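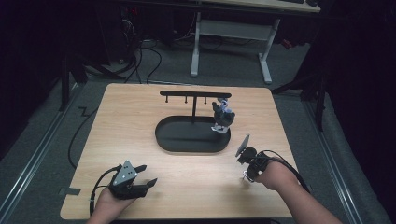

Leokadia Laskowska

4. The open day demonstration

4.1 Setting

The demonstration took place at the Hollby site in July 2022, during the annual open day. Visitors came through in groups, and each group stayed for 6 minutes before moving on to the next room. Over the day, 271 people passed through, of whom a little more than half filled in the short form at the exit. The forms were on paper, and Mirjana Golob typed them in the following week.

We had shown the same task once before, in January, to a small group of engineers from Krasniqi. That visit was run as a talk with slides and a short demonstration at the end. The engineers asked most of their questions during the demonstration and very few during the talk, and this led us to drop the slides for the open day. The presenter worked at the table from the moment a group came in and spoke while working.

4.2 Task and objects

Figure 4 shows the task from the presenter's side of the table. The presenter holds one device in each hand. The left-hand device is a gripper with two black fingers, and the right-hand device has a compact round body with a thin gray panel at the front tip. Both are cabled. The objects are a black stand with three short pegs hanging from a crossbar, and a small toy robot figure, which in the figure is standing at the right end of the tray of the stand.

Figure 4. Demonstration with two hand-held devices, a stand with pegs, and a toy robot figure.

The task was to move the toy from the tray to a free place on the table and back again, without knocking it over and without shifting the stand. It is an easy task for a bare hand. With the devices it takes some practice, and the presenters (Todor Kos in the morning, Ljubica Berisha in the afternoon) had each trained on it for several days. We chose the toy over the plain blocks used in Section 3 for a simple reason: children at an earlier event had not cared about the blocks. A figure with a head and legs has an obvious right way up, and visitors could judge for themselves whether a placement was good.

4.3 Procedure

Each group was met at the door by Krešimir Milošević, who gave two sentences of introduction and asked people to stay behind the line on the floor. The presenter then did the task once in silence and once more with an explanation. The rest of the time was left for questions. If a visitor asked to try, the presenter handed over the left device only and kept hold of the other one. We did not record visitors' attempts.

The recordings made by the presenters were stored under the project name Nedora and kept apart from the laboratory set. They are not part of the training data reported in Section 5. The laboratory set holds 4000 recordings, and we did not want to mix in material made while the presenter was talking to an audience. Speech changes the motion — presenters slowed down or stopped in the middle of a reach when they were looking for a word.

4.4 What visitors asked

The forms had one open question, "What did you want to know?" Answers fell into a few clear groups. The largest was about purpose: what the recordings were used for, and whether a robot would later do the same thing alone. The second was about the cables. Many people assumed that wireless devices would be better and wanted to know why we had not used them. Questions about cost came third. Questions about jobs were less common than we had expected, and came mostly from visitors who worked in packing or assembly themselves.

Younger visitors asked almost only about the toy. Several wanted it hung from one of the pegs, which was not part of the task. Berisha tried this twice in the afternoon at their request, and both attempts failed.

4.5 Notes for repeat visits

Six minutes was too short. In most groups the questions were still going when the next group arrived, and Kos began to skip the silent run after the first hour. For the next open day we plan longer slots and fewer groups. We also plan to place a second table at the side, with a spare pair of devices that are not connected to anything, so that visitors can feel the weight and the finger spacing while they wait.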